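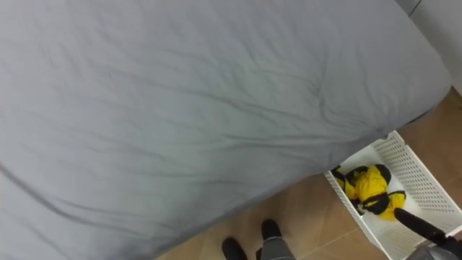 Wikstead let their keeper go in April and I still think it was a mistake. Octavio Londoño played 66 league games for us and missed 2, both with a bad wrist. The new kid is fine on crosses but slow off his line, and we gave up a goal that way in the 80th minute against Moreira.

I drove home annoyed and went straight to bed.

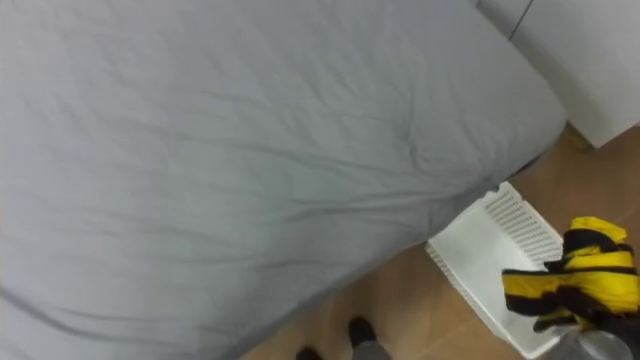
Crisanto Talavera thinks I'm being unfair, and that the back four dropped too deep all night and left the kid no chance. Maybe. I'll watch the second half again before the next home game.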